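The case against the spare room

My aunt in Firavell kept a spare room for 22 years. By my reckoning it hosted two people, one of whom was me, and I'd have been perfectly happy on the couch.

We pay a great deal for these rooms. When Femke Vandenberghe was looking at townhouses in Drakbridge last August, the third bedroom added $663 a month to the mortgage. She could have put every visitor she's ever had in a decent motel, with breakfast, and still come out ahead. She bought the third bedroom. It now holds an exercise bike and the box the exercise bike came in.

The defence is always hospitality. What if someone needs to stay? Someone might, I suppose, but guests have changed. They book their own place, they want their own bathroom, and they'd sooner not meet you in the hall at 6 am in your dressing gown. My friend Gorazd has been inviting me to Lullow for 10 years – sincerely, I think – and I always stay at the pub.

What the room does get is laundry. It's the only bed in the house that's free all day, so everything from the line ends up on it, waiting for a folder who is also busy. 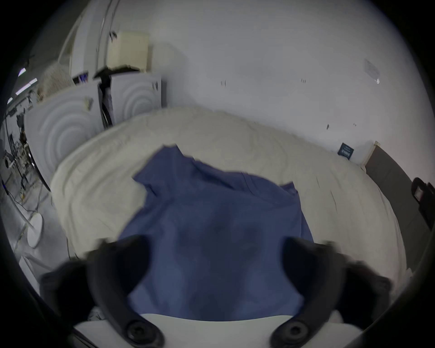 I don't blame anyone for this. A flat surface with a door you can shut is a fine thing to own, and if the agents advertised it that way I'd have no quarrel with them. But call it a cupboard with a window, and price it accordingly.

My own has a lovely view of the bins. You're welcome any time.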